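Home Office > Cables and Storage
Reading time: 2 min

Desk against a curved brick wall, cables on the floor

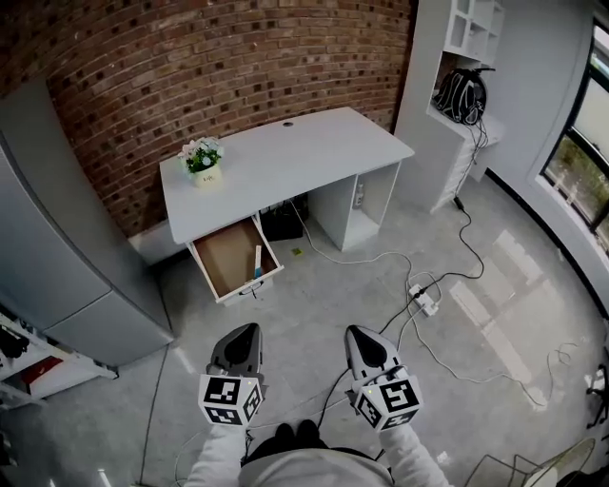
Opening post

hisinach_bench wrote:
Room has a polished concrete floor and a curved brick wall, so no skirting and no flat surface to clip a raceway to. Power strip currently lives on the floor between the desk and the window. One white cable loops out from behind the desk toward it, and a black one comes down from the backpack on the shelving unit. The desktop has a grommet near the back edge. I want the floor clear enough to mop. Drilling the brick is not allowed under the lease. Budget is 40 dollars.

getia40 wrote:
Screw-on mesh tray under the desktop, strip inside it, one feed to the wall. Check the top thickness first. Screws at 13 mm will hold in most particleboard tops without coming through.

rosa_m wrote:
Disagree. A tray serves the desk only. The backpack cable comes from the other unit, so you would still have a line crossing the floor, now at shin height. Fix the strip to the side of the chest of drawers and run both cables down to it.

getia40 wrote:
Then the desk cable crosses instead. Same problem, other direction.

rosa_m wrote:
It can follow the wall behind both pieces. Curved wall means there is a gap behind a straight desk anyway.

flatpack_b wrote:
Bhattacharjee sells a flexible floor channel, 100 cm lengths, that takes a curve. I have had one on concrete since February. Adhesive is fine if the floor is degreased first. Also, the plant is on the same top as the grommet. Put a saucer under it or fit the grommet cap.

hisinach_bench wrote:
Chest of drawers is a rental item, no screws. Would adhesive strips hold a loaded power strip?

rosa_m wrote:
Two heavy-duty pairs, yes. Let them cure overnight before plugging anything in.

getia40 wrote:
I would not trust that with a 3000 W load on it. For a laptop and a lamp, fine. Still voting tray.

hisinach_bench wrote:
Ordered the channel. Strip stays on the floor for now, pushed back to the wall.

Tags: cable management, desks, concrete floors
Contact | Copyright | Back to top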